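Hello again from the theme desk

Tue 30 October

Half my inbox this month has been the same question in different clothes: should I change my theme before Christmas or leave it until January? I've just been through the whole business myself with this site, so I thought I'd tell you how it went, grumbles included.

I'd been on Menon for ages. It's a lovely theme to look at (big photos, plenty of white space, a serif font that makes even a shopping list look thoughtful) but the mobile menu had started to get on my nerves. It opened over the search box, and on my old tablet it wouldn't close again unless you turned the thing sideways. I put up with that for far too long. Then an update moved my sidebar underneath my posts and I'd had enough.

So I spent a weekend trying out 3 others on a test copy of the site – Drivura, Even and Grelen. I used the same 19 posts in each one, a mixture of long articles, short news bits and a couple of horribly overloaded galleries, so that I'd be comparing like with like.

Drivura is the flashy one. You get a slider, a second slider, a ticker across the top and more header layouts than I could be bothered to try. If you run a proper magazine site with several sections and lots going up every day, I can see the appeal! For me it was too much. The options panel has 44 settings for the home page alone, and I kept changing one thing and finding I'd knocked out another. The demo import did work first time, I'll give it that.

Even is the other way entirely. One column, one menu, hardly any options, and it loaded faster than anything else I tried. I nearly stopped there. What put me off was the way it handles featured images, which get squashed into a thin strip along the top of the post, and there's no setting to change it. You can fix it with a few lines of CSS but I know plenty of you would rather not go near that, and fair enough.

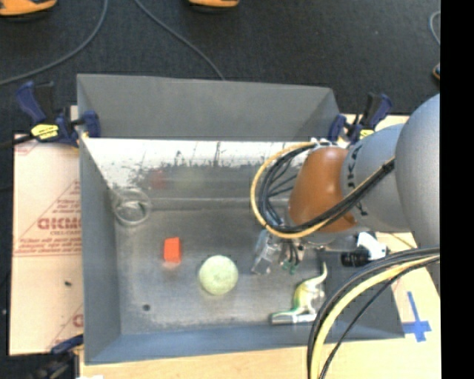

Robotic arm and gripper over a grey bin.

Grelen is where I ended up, and it's what you'll be looking at if you click through to the site today. It sits nicely between the two. You choose a layout for the front page and a different one for your archive pages if you like, the featured images keep their shape, and the menu opens and closes like a menu should. The fonts took me a while (the default body text is tiny, so do bump that up) and I'm still not fond of the grey it uses for links.

The switch itself took an evening. Back up first, please, files and database both. My widgets all dropped into the inactive area, so I was glad I'd taken screenshots of the old sidebar. I also lost the custom code I'd tucked into Menon's footer box years ago, including the bit that counts visitors, and it was 7 days before I spotted that the numbers had gone flat. Write down anything you've pasted into a theme's own settings, as it won't follow you across.

As for Christmas or January, if your site is a hobby and you've got a free evening, go ahead now. If you sell things, wait for the quiet spell.

Next time I'll be having a go at child themes, which several of you have asked for. If you're using Grelen already and have found a way to change that link colour without it affecting the buttons too, do hit reply and let me know.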